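Type specimen poster check, before it goes to the printer
Plalstead Letterpress and Type Club, June show

I love this part of the job! Sixteen weeks of drawing letters and now we get to go over every inch of the thing with a loupe. Guadalupe Bermúdez drew the typeface (it's called Storkow, a chunky serif with the friendliest lowercase g I have ever met) and Kiros Wolde laid out the poster. I did the checking. My comments are under each item.

FONT FILES

1. All weights open and install without warnings.
OK. Regular, Bold and Bold Italic all load. Bold Italic showed up in the menu as a separate family the first time, so Guadalupe fixed the naming and sent it again.

2. License text is inside the font file and matches the poster.
FIX. The file says free for personal use, the poster says free for any use. Guadalupe wants the first one, so the poster line changes.

3. Accented capitals do not hit the line above.
OK, and they look gorgeous. The acute on the U is steep and sharp, just like in the pencil drawings. Leading stays at 100 percent plus 5 points in the sample paragraph.

4. Kerning pairs checked at display size.
FIX. "To" and "Ty" are great. "Pl" is too loose in the word Plalstead, right in the headline where everyone will look first. Kiros can close it by hand for now, but please put the pair into the font too! 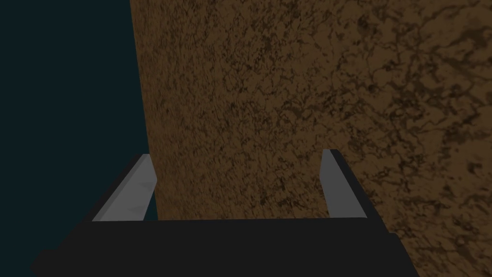
LAYOUT

5. Headline in Storkow Bold, small text in Plirkex.
OK. I was nervous about this match and I take it all back. Plirkex is so plain and narrow that it lets the headline sing.

6. Smallest text is readable at arm's length.
FIX. The credits at the bottom right are too thin in white on dark green. Go up one size, or use the medium weight (my vote).

7. Names spelled right, with accents.
OK. Bermúdez has its accent in all three places. Wolde is fine.

8. Sample words approved.
OK. Kiros used Mets for the giant word across the middle and it's a wonderful choice, four letters with a straight, a round and that lovely slanted t. Keep it. 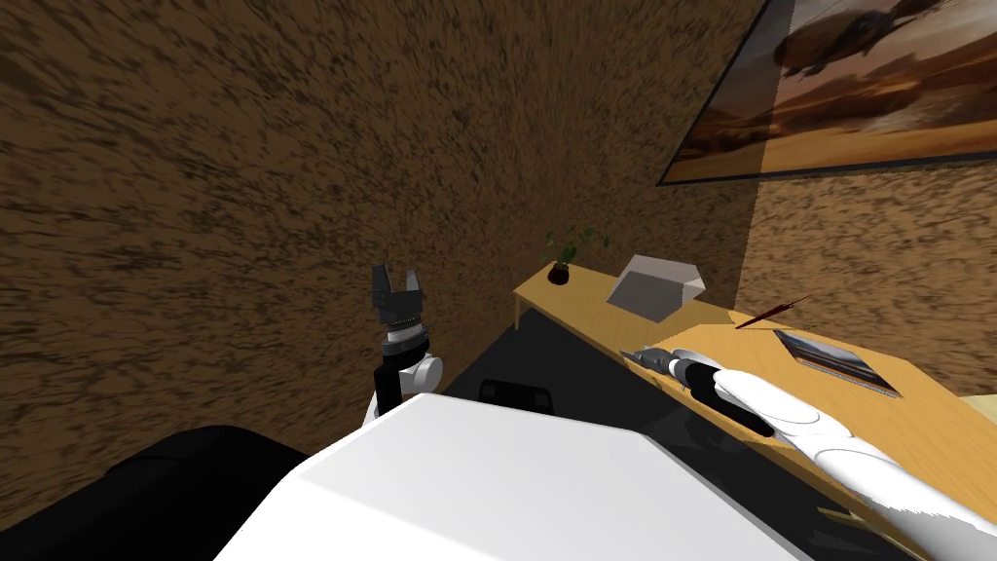 Image credit: simulation render

PRINT

9. Paper stock confirmed.
OK. 170 gsm uncoated, off-white. We tried a sheet of the heavier stuff and it cracked at the fold.

10. Green set as a spot color, with no leftover swatches.
FIX. There are two greens in the file, and one is only used on the hairline under the date. Merge them.

11. Bleed and crop marks on.
OK on the front. The back has crop marks but no bleed on the left side, so extend the color block.

12. Print run agreed.
OK. 179 copies, numbered in pencil.

Still open: 2, 4, 6, 10 and the left side of the back from 11. Kiros, send me the new proof whenever it's ready and I'll go through it the same evening.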